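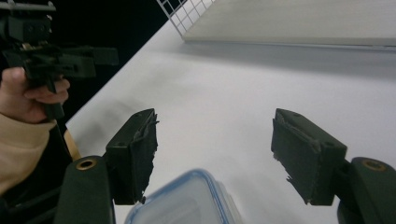
Blue-rimmed lid, white table.

February 11, 2022

Container day. I have been putting it off since January, when I opened the cupboard over the fridge to get the colander and received four lids to the collarbone. I shut the door on the rest of them and we agreed to leave each other alone. The colander stayed in there as a hostage. I've been draining pasta with a plate.

The one with the blue rim is the good one. Clear lid, rounded corners, light enough that I forget it's in my bag until I sit on the bag. I would save it in a fire. Everything else in that cupboard I would let the fire have, and I'd hold the door.

Started after breakfast with the bottoms. Stacked them by size, which worked until I got to the Belska set, bought because it promised that every piece would nest inside every other piece. This is not possible and I should have known it in the store. They nest if you put them in one particular order, and the order is printed on a cardboard sleeve that I threw away in the first five minutes of owning them.

Then lids. I won't say how many lids. There are two that fit nothing in this apartment and possibly nothing on earth. One is oval. I have never owned anything oval. I held it over every bottom in the kitchen, including the butter dish and, late in the proceedings, the soap dish, and then I put it back in the cupboard, because obviously the day I throw it out is the day the oval thing turns up.

Threw out the cracked one. Threw out the one that smells like the Akande curry sauce and always will. It's been through the dishwasher so often it has gone cloudy, and it still smells like dinner at somebody else's house. Took it back out of the trash around noon for paint brushes. I don't paint.

Looked up replacements while eating lunch over the sink. Urkance has a glass set for 116 dollars before shipping. Reviews: 863 of them, and I read far more than a person should. Half say it changed their life, the other half say the clips snap off by summer. One woman gave it five stars and mentioned in passing that the shelf came down. I closed the tab, opened it again, put the set in my cart and left it there, where it can keep the Zamevport kettle company.

Afternoon went to the shelf paper, which was stuck down by a previous tenant with something stronger than the shelf. Got up one corner and a thumbnail's worth of the middle. Laid it flat again and wiped it with vinegar so it would know I'd been there.

By four everything was back in. Bottoms on the left, lids standing upright in the dish rack I never use, colander in front where I can reach it. The good one gets the lower shelf to itself, lid on, full of the last of the rice.

Supper was pasta. Drained it with the plate out of habit and lost a fair amount down the sink.

Must buy vinegar. Also garbage bags, the big ones, in case I get brave about the oval lid.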